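Speaker notes: Renting out meeting rooms by the hour
10 June 2025

Slide 1. Title. Wait for the doors to close, then start. Say that the talk is on pricing and booking rules for shared meeting rooms, and that questions are fine at any point.

Slide 2. Where the numbers come from. Everything in the talk comes from the Billutance building, with a little from the smaller Soridham site. We looked at 2684 bookings. Staff meetings were left out, as they don't pay and they move around too much.

Slide 3. The booking is longer than the meeting. Most people book for the time on their invitation. They forget setting up, saying goodbye and packing bags. A meeting listed for 60 minutes nearly always holds the room for over 70. If the next group is booked right on the hour, the hallway fills up and both groups complain to the front desk.
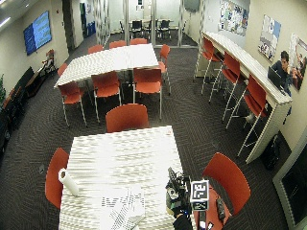 We tried two fixes. The first was a reminder message before the end of the booking. People read it and kept talking. The second was a gap of eight minutes built into the calendar, so that the next booking could not begin until the gap was over. Complaints at the desk dropped in the first month. Pause here, since somebody will ask who pays for the gap. Answer: we do, and the hourly rate went up slightly to cover it.

Slide 4. Cancellations. Explain the old rule first. Anyone could cancel up to the start time at no charge. Regular customers learned to hold three or four slots and drop the ones they didn't need. On the calendar the building looked full. In the hallway it looked half used.

The new rule is a full charge after noon on the day before. We announced it in December, which was a bad month to pick. Several customers missed the notice over the holidays and were billed when they came back. We refunded all of them. If you change a rule like this one, do it in a quiet month and send the notice twice.

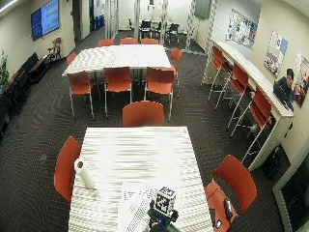
Makhubela wrote to us that the noon cutoff was too early for small firms, whose clients often change plans in the afternoon, and asked for a cutoff at five. Read that part out in full. It was a fair point and we moved the cutoff. The number of late cancellations stayed about the same, and the angry calls stopped.

Slide 5. Layout fees. Keep this one short. We used to charge for moving tables. It brought in very little and caused arguments over who had moved what. The fee is gone. Customers now pick a layout when they book, and if they change it themselves they are asked to put it back.

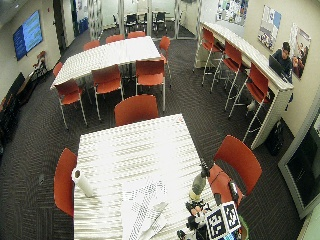 Slide 6. Software. We run bookings on Brarnura. It handles the gap between meetings without trouble, but it can't show two prices for the same room on one day, so evening rates are still entered by hand. Don't spend long on this. People who want details can stay afterward.

Slide 7. What we would do again. The gap, yes. The later cutoff, yes. The reminder message we would skip. Leave the contact slide up during questions and hand out the rate sheet at the door.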